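Lillow Desk Lamp, Warm White
Item 868
In stock, ships in 4 days

I make these lamps in my little shop in Gunitz, and the Lillow is the one I keep coming back to (I have one next to my bed and another by the sewing machine!). It's a small lamp with a linen shade and a heavy base, so it stays put when you bump the table. The light is 3000 K, soft enough for evenings but still fine for reading.

I redid the switch in February after a bunch of you told me the old one was too stiff. The new one sits on the cord, a hand's width from the base, and it clicks nicely. 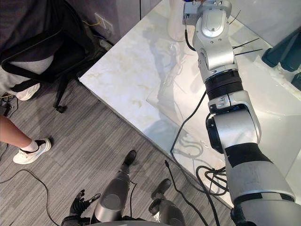
The cord is 9 feet long, which sounds like a lot until you try to reach the outlet behind a couch. It comes in Mukent gray or plain black. I also do a braided cord called Halás in dark red, but I only get a few spools a year, so ask me before you order that one.

Bulb included. Dust the shade with a dry brush and please don't wash it, I tried and it shrank.

Height: 14 inches
Plug: US two-prong
Returns: 30 days, unused
Page updated April 25, 2026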